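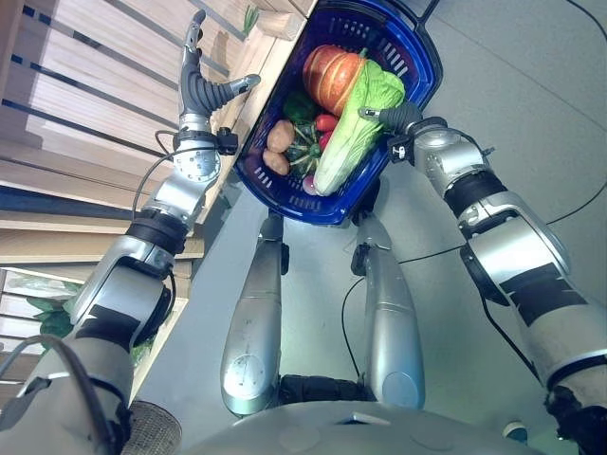 Blue basket held by its rim in the right gripper, left hand pointing up.

Workshop notebook, July 2022
Indotance, preparation for the Damumholm evening

Continued from the last page, where I wrote only the running order and then had no more space.

The hall in Damumholm has sent the seating plan. It is 588 seats with the balcony and we must keep the last row free for the camera platform. Ticket office says 163 are already sold, most of them to families who watch the show at home on the channel and have never seen it on a stage. So we should not cut the opening medley, even if it is the part that I would like to cut. People know it and they want to sing with it.

Running order has now 12 numbers. Number four (the duet) and number five (the dance with the long scarves) cannot stay next to each other. The dancers need the left side of the stage clear and the duet leaves two stools and a microphone stand there. I tried it on paper with the comedy part between them and it works well, but then the comedians come before the audience is warm. To discuss.

Radio microphones: Palaniappan is lending us the second rack. Their rack is on other frequencies than ours, this is good, but the receivers have an older plug and we need the adapters from the grey drawer. I counted them twice and we are two short. Ordered.

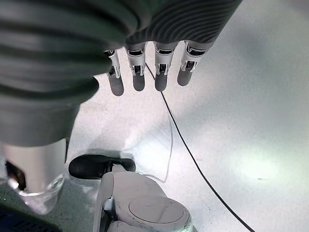

The backing tracks came from Trurkow in the evening, all in one folder and with names like "final new" and "final new 2". I listened to every one. The medley is in the old key, the one before the singers asked to lower it. I wrote back and asked for the lower version, and also for a version without the guide voice. Until it comes, please do not copy the medley to the playback computer. The other tracks are good. The closing song has a little click before the first beat. I removed it and saved it with the word CLEAN in the name.

Level of the tracks is very different from one to the next. I set the loudest as reference and brought the others to it by ear, then checked on the small speakers. The folk song still sounds thin. Maybe it should be thin, it is one guitar.

Video messages. The greeting clips from the artists who cannot travel should run while the stage is changed for the second half. Each clip may be 100 seconds and no longer. One is nearly double. I do not like to cut a person who is greeting her own audience, so I propose that we ask her for a shorter one and only cut if she has no time. Subtitles: local language and English, white letters with a dark edge. In the last show the yellow letters disappeared on the yellow costumes.

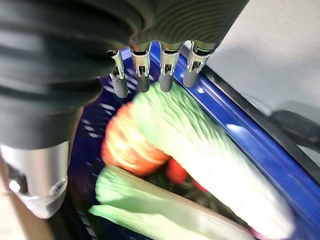

Meet and greet after the show. The hall gives us the foyer for one hour. If every fan wants a photograph and a signature, one hour is too little, this we learned in October. My suggestion is signed cards made in advance, and the photographs in small groups by family. The artists should sit. Last time they stood the whole time and the youngest singer had almost no voice left for the radio interview next morning.

Costume rail: the wheel is repaired, but it pulls to the right. Do not push it alone on the ramp.

Open points:
Two adapters, waiting for delivery.
Medley in lower key, waiting for Trurkow.
Position of the comedy part.
Does the hall in Damumholm have its own haze machine, and are we allowed to use it with their smoke alarm? Write to them again, the first mail had no answer.
Spare batteries for the handheld microphones, both sizes.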